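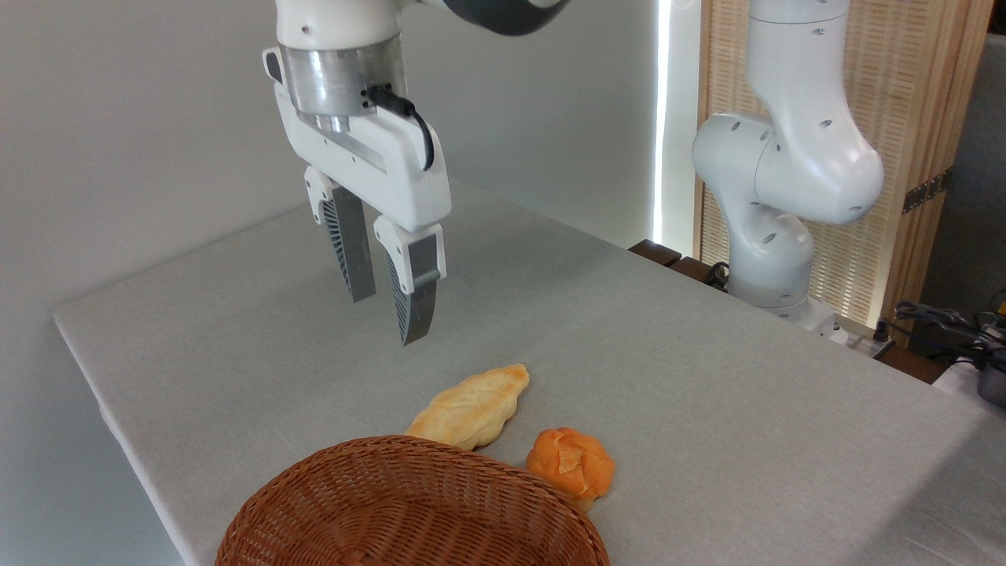
About Serora

Welcome, and thank you for stopping to read a page that most people skip. We are Serora, a small skin clinic with two treatment rooms, a waiting area with rather too many plants in it, and a front door that sticks when the weather is damp (give it a good push, it isn't locked). We look after people with dry skin, itchy skin, eczema, rosacea and the sort of redness that seems to turn up just before a wedding.

We opened seven years ago above a bakery on Uliler Street. It was a lovely place to begin, although climbing two flights of stairs is no fun if the backs of your knees are sore, and the smell of warm bread made it very hard to keep appointments to time. When the ground floor of the Oprea building came up, we took it, painted it ourselves over one very long January, and have been there ever since. There is step-free access from the car park side, and the bell is at a height you can reach from a wheelchair.

What we do

Most people who come to us for the first time have been putting up with their skin for a good while. They have a bathroom shelf full of half-used tubes, a jumper they can't wear any more, and advice from every aunt and neighbour they've ever met. So the first visit is mainly talking. We'll ask what you wash with, how warm you keep your bedroom, whether you have pets, what you do for work and whether your hands are in water all day. Then we'll have a proper look at the skin itself, in good light, and write down a plan with you. Please do bring the tubes! A carrier bag full is fine, and you wouldn't be the first.

First visits last a full hour and follow-up visits are half that. We like to see you again after four weeks, as skin is slow to settle and it's hard to tell much before then. If things flare up in between, ring us and we'll try to fit you in at the end of the day, usually after five o'clock.

Our plans tend to be quite plain. A good moisturiser, used often and in a decent amount, does a great deal of the work for dry skin, and we spend a surprising amount of time showing people how much to put on and which way to smooth it (downwards, in the direction the hairs grow). Where a prescription is needed, our nurse prescriber will go through it with you, including how long to use it for and when to stop. If we think you ought to be seen by a hospital skin department, or if there's a mole or a patch we aren't happy about, we'll say so the same day and write to your GP.

Children and babies

We see children from three months old. Little ones can sit on your lap the whole way through, and there's a box of books and a rather battered wooden farm to keep brothers and sisters busy. School-age children are often much better at explaining their itch than we expect, so we do like to ask them directly. We can also write a short note for the school or nursery about creams at lunchtime, cotton gloves, or sitting away from the radiator.

The Tevix evenings

Once a month we put the chairs in a circle, boil the kettle and hold what we call a Tevix evening, named after the old Tevix Hall where we held the first one. It's free, you don't have to be a patient, and you don't have to say anything. Some months there's a short talk - sleep and scratching was a popular one, and so was wool - and some months it's simply a chat about washing powder that goes on far longer than planned. Parents of small children tend to sit together near the biscuits. Doors open at half past six.

Keeping in touch

We've now looked after 2728 people, and we still send each new patient a handwritten card after their first visit, even if the handwriting does get worse towards the end of the week. You'll find our prices on the fees page, with the cost of follow-up visits listed separately so that there are no surprises. If the cost is a worry, please tell us when you ring. We keep a few reduced-price appointments back each month and you won't be asked to explain yourself at length.

You can book by telephone or with the form on our contact page. The telephone is answered from nine in the morning, with a gap at lunchtime when it goes to the machine. Do leave a message and speak slowly when you give your number, and we'll ring you back that afternoon.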